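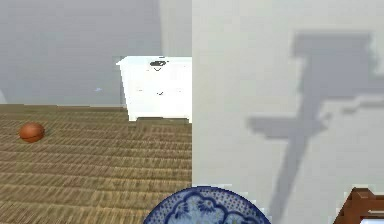
Monday, sim bench, occlusion and shadow checks

Picked up where Kartini left off. Goal for the day was to find out why the drawer task stalls in scene 41 when it passes in the open-room scenes. Planner build unchanged, perception on the Khoo branch, same controller gains as last week.

Scene 41 has the dresser against the back wall with a pale panel standing much closer in, so the right side of the dresser is hidden. Ball on the mat to the left. The blue and white plate and the brown wooden piece are in the near foreground at the bottom of the view, both only partly visible.

First run, seed 213. Detector gets the dresser and the top handle. It puts the dresser's right edge exactly on the panel edge and reports a full box, no occlusion flag. So the planner thinks it has a narrow dresser with an off-center handle, picks a pull direction from the wrong center, and the reachability check rejects it. It then re-plans with the same box until timeout. That explains the stall. Nothing wrong in the controller.

Second thing, which I didn't expect. The shadow on the panel comes through the segmenter as an object. It is large, blocky, and darker than the panel, and the depth channel says it is flat on the surface, but we only use depth after the mask is accepted. Tukesa gave it the label "shelf" with decent confidence. The planner then added it as an obstacle with our default thickness and closed off the space in front of the panel.

The shadow edges are stair-stepped, worst along the diagonal part at the bottom. Shadow map resolution is set to 490 in the scene config. Yanti says that was lowered to get the batch renders through overnight and never put back. Raising it would clean up the edges, but I don't want to fix the segmenter by making the render nicer. Leaving it low for now.

Changes made:
- occlusion flag now set when a box edge lies within a few pixels of a depth jump and the nearer side is a different surface
- planner treats a flagged edge as unknown extent and takes pull direction from the drawer face normal
- masks with no depth step along their outline are dropped before labeling

Re-ran seed 213 after the changes. Dresser flagged on the right, shadow mask dropped, plan found on the first try. Seed 263 also plans, but the approach path goes low over the ball. Clearance is legal by our numbers and still closer than I like. Selorm is looking at the margin for round objects - he thinks the collision sphere is using the radius from the old asset.

Second drawer: the small dark mark on the front is being picked up as a handle on some seeds and ignored on others. I can't tell from the render whether it is meant to be one. Asked Hoi-yan to check the asset file. Until then the task only names the top handle.

Not done: the plate. Only the upper arc is in view, and the pose fit wanders because it has so little rim to work with. Sulastri has a partial-circle fit in the Endis repo that might drop straight in. Try that next, then the full seed list overnight.

Logs are in the shared folder under scene 41, both runs.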